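Tabletop organizer

A tabletop organizer is any small rack, box or stand that keeps stuff from wandering across a table. I've been hooked on them since I bought my first at a shop in Dralville (4 dollars, still going!), so forgive the enthusiasm.

Wire-frame types like the Herkari are thin metal all around, sometimes with a wood panel. The Pan is the small one, and the Prason, at 465 grams, is the heavy one – great if you bump into tables like I do. Soft things, slippers say, usually end up next to the rack anyway.
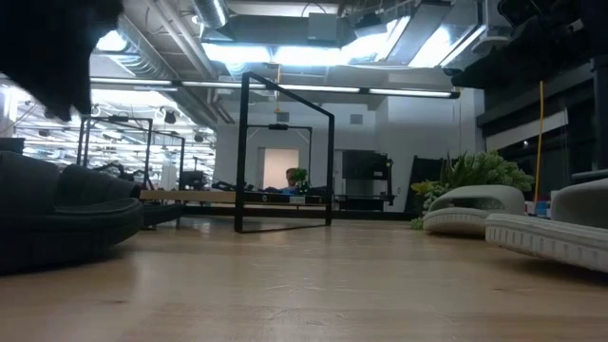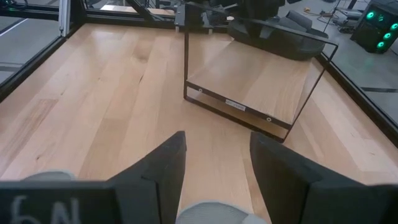 Black metal frame on a light wooden tabletop, two pictures.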